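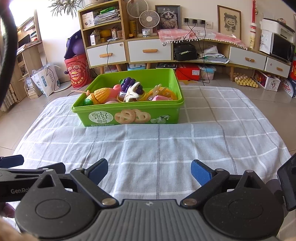 The Zuravent Open Day is a public demonstration of manual data gathering for robotic grasping, held each July by the automation firm Zuravent. It differs from a trade fair in that no products are sold and most of the work shown is done by hand, with gripper tools of the same general form as those fitted to robot arms. The programme is split between the firm's hall at Gundik and a number of furnished homes, where household tasks are carried out.

Background

The event grew out of closed visits arranged for suppliers. These were opened to the public after the move to Gundik, and the number of visitors was later limited to 2,000. Entry is free, but places on the home visits must be booked.

Format

Doors open at 10 am. Visitors to the hall pass through 5 stations, dealing in turn with finger pads, linkages, recording, sorting of recordings and playback on a fixed arm. The last of these, known as the Schumacher bench, repeats a short pick-and-place task until closing time.

Home visits are made in small groups. An operator holds the gripper above a table and moves objects into or out of a container. Toy foods are widely used for this. A set with corn, grapes and bananas offers long, rounded and clustered shapes in one box, and the pieces can be handled many times without spoiling. Printed biscuit boxes and similar packaging serve as containers. Rooms are left furnished as they are, as varied backgrounds are considered useful in training – a plain bench gives cleaner recordings but less variety.

Demonstration task

The standard task is called Pundeo. The operator starts with the fingers open, closes them on one object, lifts it clear of the container and sets it down on the cloth. The order of objects is left to the operator. A dropped object is put back and the attempt is marked as failed, but the recording is kept. The target for the day is 500 attempts across all homes, with a further 1,000 recorded in the hall.

Visitors may try the gripper after the operator has finished. Their attempts are stored separately and are left out of the training set unless the visitor has signed a consent form.

Reception

Visitors have generally rated the home visits above the hall stations. The most common complaint concerns the playback station, where the arm moves slowly and the view is poor from the back rows. A raised platform was added in response.

See also

Robot end effector
Learning from demonstration
Pick and place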